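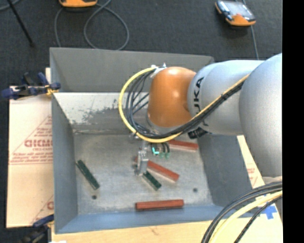 How to Clean and Touch Up a Worn Metal Parts Bin

Metal bins that hold small parts and blocks get scuffed on the floor first and then along the walls, where the finish wears through. A worn bin is still a usable bin. Most of them need a cleaning and a bit of paint in the right places, and the work fits into one afternoon if you let the paint cure overnight.

These steps are for painted or coated steel bins with sloping sides. For bare aluminum, do the cleaning steps and skip the rest.

What you need

Dish soap and warm water
A nylon scrub brush
Mineral spirits and clean rags
A plastic scraper
Sandpaper, 120 and 220 grit
Painter's tape
Metal primer and enamel paint in a matte or satin gray
A foam roller and a small angled brush
Gloves, safety glasses and a dust mask

Step 1. Empty the bin

Take everything out, including whatever has collected in the corners. Small blocks can go in a tray. If they are dirty, wash them now in soapy water and leave them on a towel. Putting dirty parts back into a clean bin wastes the afternoon.

If the bin is fixed in place, leave it there and cover the floor around it. If it lifts out, get a second person. The one in our Lallgate shop is 104 centimeters along the long side and awkward to turn through a doorway, even empty.

Step 2. Wash it

Scrub the walls and floor with warm soapy water. Work from the top of the slope down so the dirty water runs to the bottom, then soak it up with rags. Rinse with a damp cloth and dry right away. Pay attention to the seam where the walls meet the floor — grit packs in there and will show up in your paint later.

Step 3. Degrease

Wipe all surfaces with mineral spirits on a clean rag. Change the rag when it turns gray. Keep the door open and keep the used rags spread out flat outside until they are dry.

Step 4. Decide what to paint

Paint the walls. Leave the floor alone unless it is rusting. Parts slide and drop on the floor all day, and new enamel there will chip within weeks and leave flakes among the parts. Faint scratches and mottled marks on a bare floor do no harm. If they bother you, rub the floor with a fine nonwoven pad, always in the same direction.

I used to paint the floors too. Sólveig Blöndal, who ran the Lostatmont workshop before me, talked me out of it after I had done the same bin twice between spring and August.

Step 5. Scrape and sand

Push the plastic scraper under any loose finish and lift it off. Stop when it no longer comes up easily. Sand the ragged edges of the remaining finish with 120 grit until you can't feel a step with your fingertip, then go over the whole wall with 220. If the old finish may contain lead, don't dry sand it. Have it tested first.

Vacuum, wipe with mineral spirits again, and wait until it is dry.

Step 6. Prime and paint

Tape along the bottom edge of each wall. Brush primer into the corners and roll the flat parts. Let it dry for the time on the can, then put on two thin coats of enamel. On a sloping wall, thick paint sags — if you see a run, roll it out while it is wet.

Matte or satin is the better choice. Gloss reflects overhead lights, which makes small parts harder to see.

Step 7. Let it cure

Pull the tape while the last coat is still slightly soft. Give the bin at least 24 hours before anything goes back in, and longer in a cold room.

Keeping it that way

Wipe the bin out once a week with a dry cloth. Touch up bare spots on the walls when they are coin sized. Write the paint color on a piece of tape under the rim so you can match it next time.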